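Two sinks and a roll-up rack

2019-03-30

I have been promising a kitchen post since January and I've finally run out of excuses, so put the kettle on because I have a LOT to say about a sink.

For anyone new, we moved into the flat in Brivthorpe with a kitchen that had one shallow little basin, a tap so low you couldn't get a stockpot under it, and a wooden draining board that had gone black along one side. I washed up in that thing for two winters. I used to fill the big pot with a measuring jug, one litre at a time, and my sister thought it was the funniest thing she'd ever seen. So when the landlord said the kitchen was being redone and asked if we had any preferences, I sent back an email so long that he rang me to check I was okay.

What I asked for was a double bowl. One big, one small. I grew up with one at my nan's place and I have missed it ever since (she soaked everything on the left and rinsed everything on the right, and heaven help you if you mixed them up). The big bowl is properly deep, deep enough that I can lay the roasting tin flat and leave it with hot water and a spoonful of bicarb while we eat. And when the tin is in there I can still rinse a lettuce next door! I know half of you have had this your entire lives. Let me enjoy it.

The tap is a tall gooseneck in chrome with a lever on the side, and I'm a bit in love with it. I can work the lever with my wrist when my hands are covered in dough. The stockpot goes straight under. The one grumble is splashing - if you turn it on full with a spoon lying in the bottom you will be wearing it. I've done this more times than I'd like, including in a silk blouse, five minutes before leaving for work.

Then there's the rack, and the rack is really why I'm writing. The old draining board went out with the old kitchen and I couldn't bear the idea of one of those big wire cages taking over the new counter. Ketsara Petchrat, who some of you will know from the Tuesday-that-became-a-monthly supper club, has had a roll-up one for years and told me to stop dithering. It's a row of stainless steel rods held together with dark grey ends, and you just unroll it over the sink. It sits on the rims and everything drips straight down into the bowl. No tray to empty! No slimy puddle underneath! I bought mine at Kustura, the homewares place next to the station, and carried it home under my arm like a newspaper.

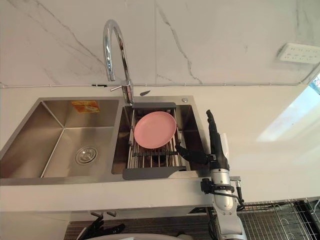
I keep it over the small bowl nearly all the time now, and the big bowl stays free for the actual washing. It took me a week or so to settle into that. At first I had it across the big side, which felt natural, and then I was forever rolling it up with wet hands to get at the bowl. Swap it over and the whole job gets easier. Wash on the left, straight across to the right, done.

A few things I've learned from using it every day:

Plates are happiest if you prop them at an angle against something, but I am lazy and mostly lay them flat. Then you get a bit of water sitting in the rim, so I flip them over once and forget about them. Mugs go upside down. Wine glasses I still dry by hand, as the stems make me nervous and I only have three left from the set Oranuch Phetsri gave us.

It's brilliant for things that aren't dishes. Washed berries in a colander, a rinsed bunch of coriander, a cake tin that needs to cool, frozen prawns thawing in a sieve. Last weekend I had a tray of salted eggplant on there, dripping away happily.

It does need a scrub. Gunk gets in where the rods meet the ends, and an old toothbrush with a dab of dish soap sorts it out in a minute. I do mine when I do the plug strainers.

And it won't replace a proper rack if you're feeding a crowd. When we had eight for dinner I ran out of room before I'd finished the entrée plates and had to spread tea towels along the counter like my nan used to. For two of us, on a normal night, it's plenty.

Now, the wall. I wanted plain white tiles and got white marble-look instead, with grey and black veining on the diagonal, and I sulked. I take it all back! The pattern hides splashes beautifully, and in the late afternoon it makes the whole corner feel brighter than it has any right to. I wipe it down with a damp cloth and a tiny bit of vinegar. (If yours is real marble, please leave the vinegar in the cupboard.)

I've also been slowly replacing our crockery with colour. For years everything we owned was white or chipped or both, and with so much steel and grey in this corner I've been craving something cheerful. Pink is winning so far. I'd love a couple of mustard bowls next, and I have my eye on some at the Sukprasert stall at the market, though they sell out before I've managed to get out of bed.

Still on my list are a decent brush with a head you can change, somewhere sensible to keep the dishcloth, and a small shelf for the soap. If you have a dishcloth solution that doesn't involve draping it over the tap, please leave it in the comments. I've tried hooks and I've tried a little rail, and both ended up on the floor.

Next post will be the pantry shelves, once I've finished decanting the lentils.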